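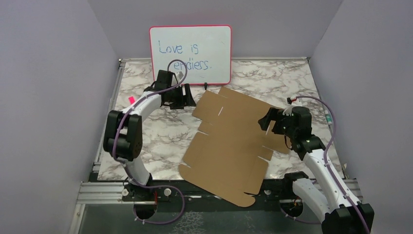

I spent a morning in March trying to teach a pair of robot arms to fold a box, and I have a whole new respect for anyone who does this for a living. The folks at Stetarard, who moved into the old cannery in Testby last fall, let me have a go at their remote-control setup. You hold two handles, one for each hand, and the arms in the cell copy whatever you do. The cardboard lies flat on the tabletop with its tabs and slits all out in the open, and you'd think the hard part would be the fiddly tabs. Nope! My trouble was getting those black fingers under the edge in the first place. I kept shoving the whole sheet toward the back wall.

The company is collecting these hand-driven runs for a packing system it calls Skimuveo. Every time a person folds a box through the handles, the computer saves the arm movements along with the video, and later the software learns from the pile. They had 1459 good folds saved when I walked in and they want 2000 before they let the arms try it alone. I added 14 tries to the day's work. Two of them were good enough to keep (I asked for that in writing, and got it on a sticky note).

The funny thing is how fast your hands forget they're not in there. By my tenth box I was leaning sideways in my chair to see around a flap, like that would help. You can't feel the cardboard at all, so you go by the way it bends, and you slow way down. The regular operators take nearly a minute per box. I won't tell you mine.

First in line for the finished system is Ngui, the tea packer out on the county road, which has been folding its gift boxes by hand since 1978. The plan there is to start with one cell on the night shift and keep the day crew where it is, and a few of that crew have already been over to drive the arms themselves. I'm told they were better at it than the engineers. Stetarard is looking for more part-time operators through the summer, mornings and evenings, and no experience is needed.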